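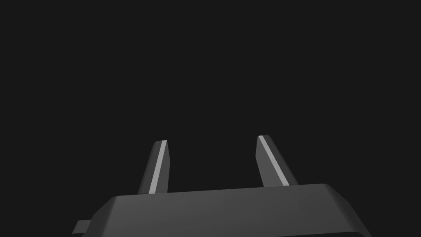

Marnimach Residents' Association
Minutes of the meeting held in the hall, February 2022

1. Apologies
Two apologies were received and noted.

2. Minutes of the December meeting
Agreed as correct, apart from the hire charge for the small room, which should read 12 pounds an hour. The secretary will amend the copy on the noticeboard.

3. Footpath to Brillport
The council has replied to our letter. It accepts that the lower path floods but will not resurface it before the summer. It has offered a load of stone for the worst stretch, by the stile.
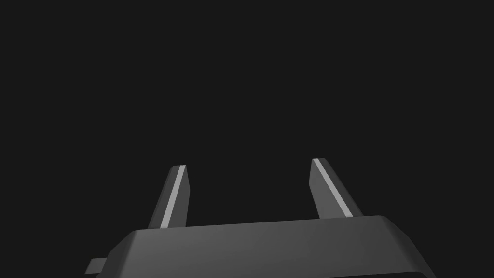 Members felt the stone would wash out again unless the ditch was cleared first. Agreed to ask the council for both jobs together. Secretary to write.

4. Hall roof
One quote has come in, from Stendero, at £2566 including scaffolding. A second firm visited but has not sent a figure. The slipped tiles over the kitchen can't wait much longer.
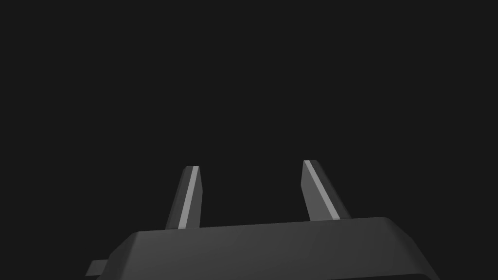 The roof fund stands at £2000. It was proposed that up to £600 be moved from the general account to make up the difference. Carried, with one against. The chair will chase the second quote and accept Stendero's if nothing arrives within a fortnight.

5. Parking in Kuroda Close
Complaints again about cars left across the turning area. Two households asked for bollards. Others were against, as the bin lorry needs the full width. Agreed to put a note through doors and look at it again next time.
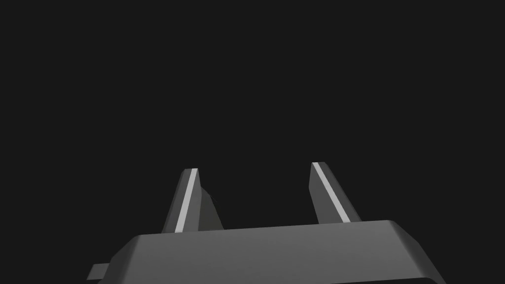 6. Any other business
The outside tap is dripping and needs a new washer.
The key to the side gate is still missing. Three new copies to be cut.
A member asked if the book stall could move nearer the door. No objection.

7. Next meeting
Date to be confirmed once the hall bookings are known.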